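Setting Up a Teardown Cell for Scrap Desktops

Applies to: single-arm cell, slatted table, one fixed depth camera
Software: Kidosik 6 or later

Whether an arm can take over a bench job such as desktop disassembly depends mostly on which steps are assigned to it. Memory, drives and add-in cards are reasonable candidates. Cable routing, glued labels and stripped screws are still hand work. The procedure below covers a cell where a person opens the case and the arm removes parts.

Before you start

Clamp the table to the floor rails. Run the Kidosik hand-eye calibration and repeat it after any change to the camera bracket. Unplug the computer, hold the power button for a few seconds, and leave the cord off the bench.

1. Open the case and lay it flat

Remove the side panel by hand. Lay the tower on its side with the interior facing up. Push it against the Vamar stops so the long edge is parallel to the table slats. A case that is skewed by a few degrees will still be found by the vision step, but insertion and unlatching moves get worse quickly.

2. Clear the cooler

Take off the CPU cooler manually. Old thermal paste can hold it hard enough to pull the processor out of the socket, and the arm will not notice in time.

3. Place the fixture plate

Set the printed plate to the left of the case, within reach of the arm. It gives the arm known positions for parts between grasps. Print it in any rigid filament. Register the plate in the Metine layout file under part number 904.
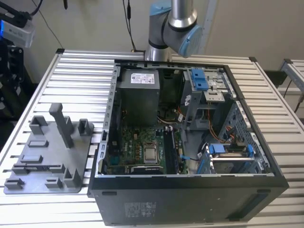 Ha wrote in to disagree with the order of the steps: plate first, then case, because bumping a registered plate shows up in the next check and bumping a registered case does not. The same note put the real limit on this job at the latches. An arm can pull a memory stick all day, Ha said, but pressing a latch down while something else holds the board still is where a person wins, and a shop that takes mixed models will meet a new latch every hour.

Both points are fair. If your shop sees mostly one model, keep the order above. For mixed stock, swap steps 1 and 3.

4. Scan

Move the arm to its park pose so the wrist does not shadow the interior. Set exposure to 2000 microseconds and capture. Bare metal and glossy labels return holes in the depth map. Fill small holes in software — anything larger than a memory slot should be rescanned with the light moved.

5. Run the removal sequence

Start with the memory, then the drives. Set the approach speed low and the force limit lower than you think is needed. If the arm reports a stall, stop the sequence and look before retrying. Most stalls come from a cable lying across the part, and a retry only pulls it tighter. Move the cable by hand and resume from the last completed step.

Log every manual assist in Metine, including the short ones. A cell that needs help on each unit has moved the labor from one side of the bench to the other, and the log is the only place that will be visible. We ran 3000 removals before changing any default.

Troubleshooting

Arm stops above the part: check that the height offset matches the case, then recalibrate.
Part slips in the grasp: clean the pads.
Plate not found: look for a part left in one of the holders.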